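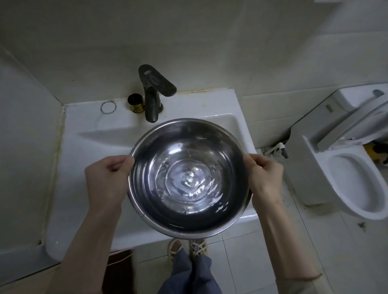
Item 3: steel basin with water in it, held over the bathroom sink.

Fletness Residents' Meeting
Minutes, November, 7:00 p.m.
Chair: Siwan Dafis. Minutes: Tegwen Gethin.

1. Minutes of the last meeting were approved with one correction. The hallway repair bill was 138, not 183.

2. Open day at Lougher. 23 residents have signed up to see the household robots. The bus leaves the Putden side gate at 9:30 a.m. Lougher can take no more than 300 visitors over the day, so names must be in beforehand.

3. What we want shown. Lougher asked each group to send one chore. Members discussed laundry, making beds and carrying water. Agreed on carrying a basin of water to the sink and emptying it. Siwan will ask if it can be done in a bathroom as small as ours, with the toilet right beside the sink. Tegwen asked that the robot use both hands on the rim. One member wanted stairs added. Not agreed.

4. Questions for Lougher. Price, noise, and who pays for water damage. Kedham residents went last year and will send us their notes.

5. Cost. Bus hire to come out of the 2000 set aside for outings. Approved.

6. Any other business. Parking at Putden held over.

Meeting closed 8:10 p.m.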